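Notes on wallpaper paste, written in August after the second batch of samples came back from the humidity cabinet.

The question was narrow: which of two ready-mixed pastes holds a seam better over sealed board, Oltar or Staltix.
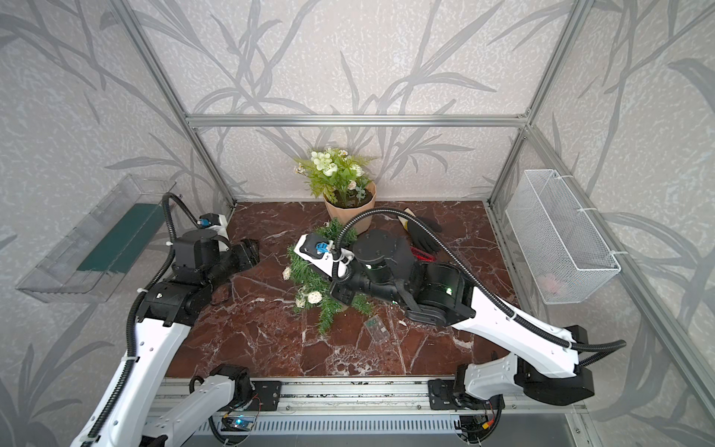
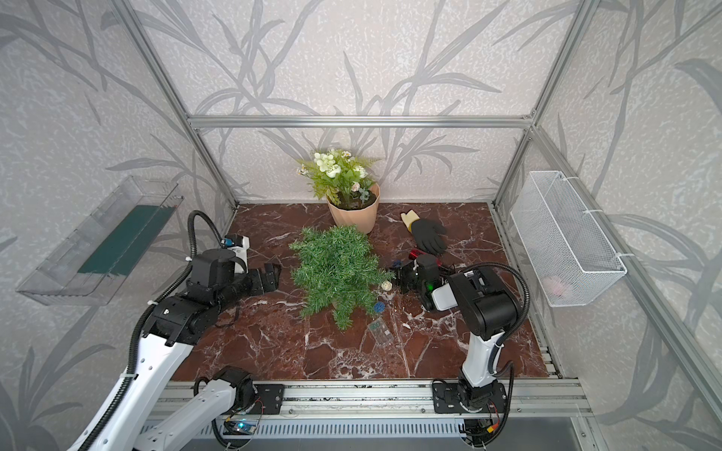
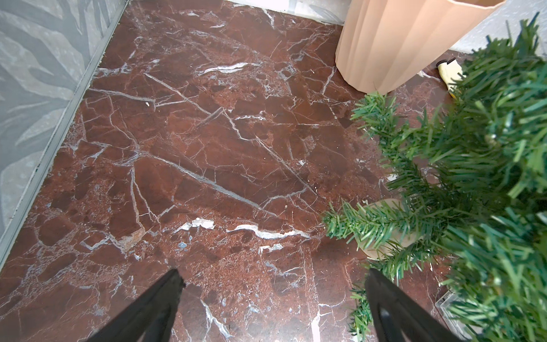 Seam failure usually starts with paper expansion. A pasted sheet takes up water, grows across its width, and shrinks again as it dries. If it goes on the wall before it has finished growing, the seam overlaps slightly and then pulls. Large prints in close tones, such as gray leaves on a paler gray ground, hide a small gap quite well, so I stopped judging by eye and used a feeler gauge under a raking lamp. A plain white sheet shows the same gap from across the room.

Both pastes were applied at 300 grams per square meter with a short-nap roller. Sheets were booked, left to soak, then hung on board primed with Moodley sealer. I let them dry at 70 percent relative humidity, which is higher than most living rooms but fair for a hallway with an outside door.

Oltar grabs early. You get very little time to slide the sheet, and if the first edge is out of plumb you are better off peeling it and starting over. Its seams stayed flat on every sample. Staltix slides for much longer and wipes off the face cleanly, but two seams lifted at the top corner, where I had rolled it thin.

I repeated the thin corners on purpose with both products. Oltar lifted too, only later. Coverage matters more than brand, at least on sealed board. On bare board the result may differ, and I have not run that yet.

The Busness seam roller is too hard for this work. It polished the ink on the darker samples and squeezed paste out of the joint. A soft brush did less damage.

Next batch is lining paper, same primer, 100 percent coverage checked with a wet film comb.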